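Gronoveck Forums > Storage and Archiving > File formats

Thread: Recompressing old PNG render output, worth it?

arif_j
Posted 2020-05-28
I have 2,106 PNG files from old render jobs sitting in one folder on the Nindo box. All 8-bit RGB, no alpha that I know of. Total is 695 MB. Not a large amount by anyone's standard, but the same folder gets copied to every backup set and I'd like it smaller before I do the others.

Options I can see:
1. Run a PNG optimizer over the lot and leave them as PNG.
2. Put them in a zip or 7z archive.
3. Convert to lossless WebP.

I need the pixels unchanged. Metadata I don't care about. Which one, and why?

Arif Jayasinghe

tolmie_basin
Option 2 won't do anything useful. PNG data is already deflated, so a general archiver sees what looks like noise. You'll save a percent or so from the headers. Go with 1.

hau.tai
Mostly agree, with one exception. If many of the files are byte-for-byte identical, a solid archive will catch the duplicates, within the limits of its dictionary. Renders of a static shot often give you that. Hash the folder first and see.

As for 1 versus 3, lossless WebP will beat an optimized PNG on nearly everything I've tried. The cost is compatibility. My copy of Rorkero still won't open it, and I don't want to find out in ten years what else won't.

Tài Hầu

arif_j
Hashed them. Very few duplicates. The files look the same to me, but the renderer puts a timestamp in a text chunk, so of course the hashes differ.

hau.tai
Then strip the text chunks and hash again. Or hash the decoded pixels, which takes longer but ignores everything else, compression level included.

tolmie_basin
Or just run the optimizer. It strips the chunks anyway. I think you're making this harder than it has to be.

hau.tai
Order matters if he wants to know what was duplicated before he changes anything. He has one copy of the originals in a known state. I'd make a pixel hash list now and keep it beside the files. After any conversion, decode, hash, compare. Without it you're trusting the tool.

greyscale_pete
Seconding the hash list. I ran an optimizer over a scan archive in November with the wrong switch and it quietly reduced everything to a 256-colour palette. Looked fine on screen. Found it when I tried to adjust levels on a map of Sầm and the sky over the harbour inset broke into bands.

tolmie_basin
That's user error, not a format problem. Palette reduction is lossless if the image has 256 colours or fewer, and the lossless tools won't do it otherwise. The lossy ones say they're lossy.

greyscale_pete
Yes, it was user error. The hash list is for user error.

arif_j
Fair. Pixel hashes are running now. Is there any way to guess the saving before I commit? Depends on content, I assume.

hau.tai
Depends on content and on how the files were first written. Many renderers save with a fast setting and a single fixed row filter. If so, there's room. An even surface costs almost nothing under any filter. Shallow gradients do better with Sub, Up or Paeth than with None. Sampling noise is what costs you, and no lossless format gets around that.

arif_j

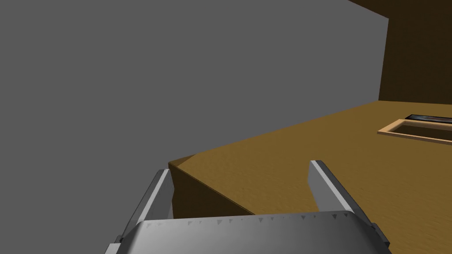
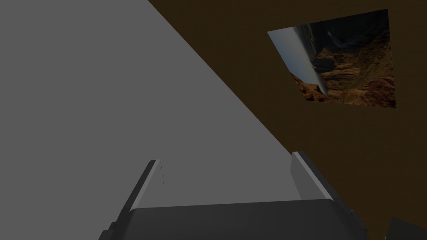 I've put 3 others through the optimizer at its default level and at the highest. The default did most of the work. The highest level took far longer and the extra was hardly worth having.

tolmie_basin
Typical. The top levels are brute force over filter and deflate settings. Leave it on default and get on with your day.

hau.tai
I'd still run the top level once, overnight. It's a one-time cost and the files get copied to every backup set, as you said. Decode speed is much the same either way.

tolmie_basin
A few more megabytes off a folder that started at 695. I can't see it.

hau.tai
He has other folders. It adds up.

arif_j
Decided: stay with PNG, default level for this folder, compare against the hash list, then time the top level on one of the bigger ones. WebP is out until Rorkero reads it.

One more thing. The decoded hashes did find matching files, more than the byte hashes did. Do I delete those or hard link them?

greyscale_pete
Hard link, if the backup software respects links. Check that first. Mine didn't, and it wrote every one out as a full copy.

arif_j
Will check the Nindo manual tonight.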